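Let the Kids Pick Up Clothespins

Every February somebody asks me when our robotics club is going to enter a "real" competition, the kind with an arena and a scoreboard. I always give the same answer: come by after school and watch two arms deal with a bin of clothespins!

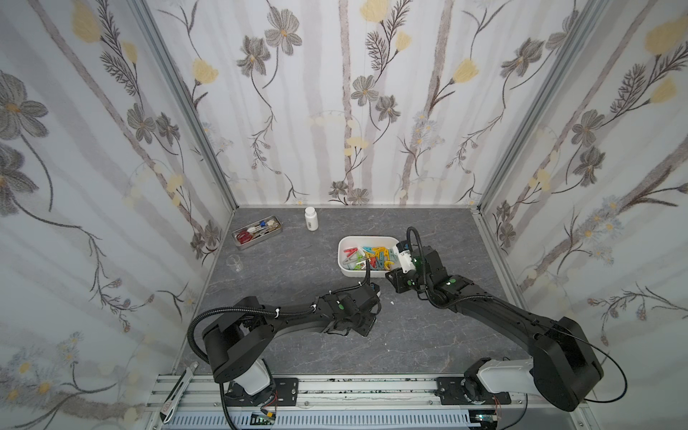
Clothespins are wonderfully awful. They tangle, they roll, they come in every color, and a gripper that did fine with a foam block suddenly looks clumsy. My students at Morholm will argue over one bad grasp for 30 minutes (I've had to turn the lights off on them), and that arguing is the best teaching I get to see all year.

Kalevi Väisänen, who coaches the Plallden team, thinks kids need a trophy to aim at. Maybe some do. But we started with 9 students and now we have 16, and I'd love for more schools to give a small, stubborn job like this one a whole semester.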